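**Prurisent Technical Services** | Thread, 1/14

This month we are sharing how the bench cell at our Kilen site is set up and looked after. The cell consists of one robot arm with a five-digit hand, one table, and one mat. Its work is the handling of control stations, switches, and small electrical parts. The notes below follow the order of our maintenance sheet.

---

2/14

Site and duty. The cell was installed in January and is known internally as Skutar. It has logged 664 hours of powered time to date. Before each shift, a technician completes the morning check and signs the sheet. The cell may not be started on an unsigned sheet.

---

3/14

Morning check, mechanical. The arm is at rest and the drives are off. The technician holds the hand at the palm and tries it gently in each direction against the wrist coupling. Any play that can be felt is recorded as a fault. Coupling screws are checked against their paint marks and are not retightened by feel.

---

4/14

Morning check, cables. We follow the cable from the base to its far end and look for flattening, shine, or a change in the curve. A loop must be left at the mounting so that the joint can turn through its full range. Ties are cut and replaced, never slid along.

In April a tie that had crept toward the joint shortened the loop. The arm stopped on a following error near the end of its reach, and the cell was down for a shift and a half.

---

5/14

Fingers. Each digit is opened and closed five times at low speed. The technician listens as well as looks. A tendon that is beginning to fray often makes a light ticking sound before the controller reports anything. Fingertip pads are wiped with a damp lint-free cloth. Solvent wipes are not permitted on the pads; they harden the surface and reduce grip.

---

6/14

Thumb. The thumb is the part we replace most often. It carries the load in nearly every press and every pinch, and its pivot wears first. Our present interval is 377 hours. The old pivot is bagged, labeled with the hours run, and sent to Lakatos, who supply the hand and inspect the worn parts for us.

---

7/14

Replacing the thumb pivot:

- Isolate the cell and lock the switch.
- Lower the hand onto the foam block.
- Release tendon tension at the adjuster, counting the turns.
- Withdraw the pin from the palm side.
- Fit the new bushing and pin, with one drop of light oil.
- Restore the same number of turns.
- Run the thumb through its range by hand before power is returned.

---

8/14

We are asked how long this takes. A trained technician completes the change in 21 minutes, including the lockout. The first attempt by a new member of staff is always supervised and is not timed.

---

9/14

The mat. Parts must stay where they are placed while the hand is working, and a bare tabletop gave us too much sliding. The textured mat corrected this. It is lifted and cleaned at the end of each week, and its corners are set back to the scribed marks. If the mat moves, the taught positions move with it.

---

10/14

Re-teaching after service. Any work on the wrist, hand, or thumb changes the position of the fingertips slightly. We therefore repeat the touch-off on a control station after every such job. The permitted error at the fingertip is 2 mm. Above that figure, the cell stays out of service and the wrist is measured again.

---

11/14

The touch-off is done with the station on the mat. The hand is brought in slowly from the side with its fingers extended, and the thumb is lowered toward the control being checked. The technician keeps one hand on the enabling switch throughout.

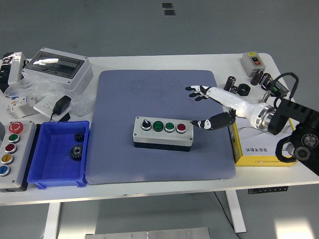 *Skutar cell, Kilen: the hand over a control station with a rotary selector, two green buttons, and one red.*

---

12/14

Stations used for touch-off are not wired to anything. This is a fixed rule at Kilen. A live control is never used as a reference, whatever the voltage. Capacitors brought to the table as handling parts are discharged and tested at the stores counter first, and the test is entered in the stores book.

---

13/14

Records. Each intervention receives one line: hours run, part changed, turns on the adjuster, error found at touch-off, initials. The sheet is kept on paper beside the cell and copied to the site system at the end of the shift. Two faults of the same kind within one month lead to a review of the interval for that part. The thumb interval was shortened under this rule in May.

---

14/14

The current maintenance sheet, revision C, is available to partner sites on request through the Prurisent service desk. Sites that run the same hand with a different wrist should ask for the separate coupling page, as the screw torques are not the same. Questions on the pivot change may be posted under this thread and will be answered during desk hours, from 8:00 a.m. to 4:30 p.m.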